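Artificial tulips, narrow neck vase: how many stems before it looks jammed?

Home & Interiors > Faux Flowers and Vases
Page 1 of 1

stemcutter
8 June 2018, 10:14
I have a box of artificial tulips in mixed colours and two vases to put them in. One is red textured glass with a narrow neck. The other is clear and carafe-shaped. The stems are long and I don't want to cut them until I'm sure, as they can't be uncut. Questions are how many will go in the red one, and whether the clear one needs something inside to hide the stem ends.

Brellov
10:31
Measure the inside of the neck, not the outside. Textured glass is often thicker than it looks and you lose several millimetres. Then tape your stems together at neck height and measure the bundle. If the bundle is more than two thirds of the opening the heads will all point straight up and you get a paintbrush.

For narrow necks I stop at 4 stems.

marl_and_moss
10:52
Disagree with 4. It depends on where the leaves join. On the Bamico ones I bought the leaves start low, so they end up inside the neck and take the space of another stem each. I got 2 in before it jammed. Slide the leaves up if yours are the push-on sort.

Brellov
11:05
Mine are moulded on, so sliding is out. Fair point about the leaves though. Measure with leaves included.

vilar_shelf
11:20
On the clear one: leave it empty. Gravel or glass beads scratch the inside and hold dust. If the cut ends bother you, bend the last bit of each stem so it lies along the base. Most have a wire core and will take it.

saltglaze
11:48
Beads don't scratch if you tip the vase and let them roll in. I use 500 g in a carafe from Salem and it does two jobs: hides the ends and stops the thing going over. Long stems with heavy heads in a light carafe will tip it if someone catches the table.

vilar_shelf
12:02
Then use a heavier carafe. Beads also magnify the stems and make the plastic more obvious.

saltglaze
12:09
We'll have to differ on that.

stemcutter
13:37
Thanks. Leaves are broad, so I expect marl_and_moss is nearer the mark for the red vase. I've laid them out flat next to both to compare lengths before bending anything.

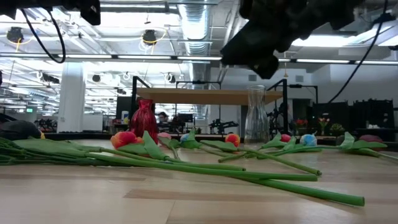 Tulips laid out by the red vase and the clear one, stems long.

marl_and_moss
13:55
Put the orange and red heads in the clear vase and the pale blue in the red one. Orange against red glass disappears at any distance.

Brellov
14:10
I'd do the reverse. Keep the warm colours together in the red vase and let the blues have the clear glass. Either way, don't cut. Bend first, live with it for a week, then decide.

stemcutter
14:26
Will try the blues in the clear vase first, without beads. Neck measurement to follow when I find the calipers.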